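Learning a trade in the middle of life: a conversation with Bakari Mushi

Raptis Institute news, September

Bakari Mushi was 42 when he enrolled in the upholstery certificate at the Raptis Institute. He had spent most of his working life in freight scheduling, first at a depot in Malgate and later in the regional office at Brarard. He now teaches the evening stream of the same program, and this year he was appointed its coordinator. The Institute spoke with him about returning to study as an adult, what employers ask of new tradespeople, and how the program has changed.

Mr. Mushi did not describe his decision as a sudden one. He had repaired the seat of a dining chair at home, then a second, and found that he was spending his lunch hours reading about webbing and springs.

"I was good at my job and I did not dislike it," he said. "But I would finish a week and could not point to anything. With a chair, there it is. Somebody sits on it."

His first months in the program were difficult. He had not sat in a classroom since leaving school, and most of his classmates were half his age. The practical work came slowly as well. He recalled cutting a length of patterned fabric with the design running the wrong way, and having to pay for the replacement himself.

"I went home and told my wife I was going to withdraw," he said. "She asked how much the fabric had cost. I told her, and she said that in that case I had already paid for the lesson and I should go back and get it."

He credits his instructor, Branislav Murín, with keeping him in the course. Mr. Murín, who has since retired from teaching, asked every student to strip an old armchair before they were allowed to cover a new one. The exercise took seven weeks, and students were expected to keep a written record of each layer they removed.

"I thought it was a waste of time. I wanted to sew," Mr. Mushi said. "By the end I could look at a chair in a shop and tell you what was wrong inside it. I use the same exercise today and my students complain about it in the same way."

The certificate has been revised twice in the period since he graduated. The written component is shorter, and a unit on quoting and invoicing has been added at the request of local employers. Students may also take one elective from outside their own trade. The Institute's current list includes metal finishing, small business bookkeeping and ceramics.

Mr. Mushi supports the electives, although he was doubtful when they were proposed. His concern was the loss of bench hours, which he considers the most valuable part of the program.

"I argued against it in the meeting, and I lost," he said. "Then I saw people come back from their elective with a bit of colour in their faces. They had been beginners at something else for a while. It made them more patient with themselves at the bench."

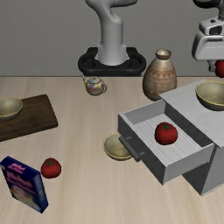
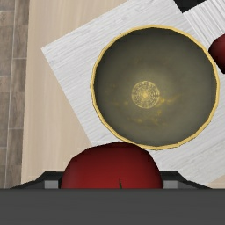 Computer-rendered views.

Asked what adult students find hardest, Mr. Mushi did not mention tools or technique. He said that people who have held responsible positions are often unused to being corrected, and that the first few weeks can be uncomfortable for them.

"You have managed a team, you have raised children, and now a person of 23 is showing you how to hold a hammer," he said. "You have to let that happen. The ones who can laugh about it do very well."

Money is the other difficulty. The evening stream allows students to keep their daytime work, but it takes twice as long to complete, and not every household can manage the hours. The Institute offers a fee plan under which tuition may be paid in instalments. Mr. Mushi would like to see it extended to cover tools, which students must supply for themselves from the second term.

There were 31 students in the evening stream at the start of the year. Among them is Crisanto Bañez, a former hotel cook, who intends to specialize in restaurant seating. He joined the conversation briefly before his class.

"I know what happens to a banquette in a busy dining room," Mr. Bañez said. "I have cleaned them. So I know where they split, and I know what the owner will say when you tell him the price."

Local employers have generally welcomed graduates of the program. Hooman Mohammadi, who operates the Redance furniture workshop, has hired from both the day and evening streams. He said that older applicants tend to be slower in their first year but need less supervision with customers.

"I can teach speed," Mr. Mohammadi said. "It is much harder to teach someone how to stand in a stranger's living room and explain why the sofa is not worth saving."

Mr. Mushi continues to take private work on weekends, mostly dining chairs and the occasional window seat. His most recent commission was a reading chair for a client of 84, who had bought it with her first wages and wanted the original green kept as closely as possible. Matching it took several visits to suppliers — and one long argument about what green it had been to begin with.

He has no plans to return to freight. He still keeps in touch with his former colleagues, and two of them have asked him about enrolling.

"I tell them to come and strip a chair," he said. "Come for one evening, get the dust up your nose, and then we can talk about forms."

Applications for the next evening intake are received at the Institute's front office until 7 p.m. on class nights.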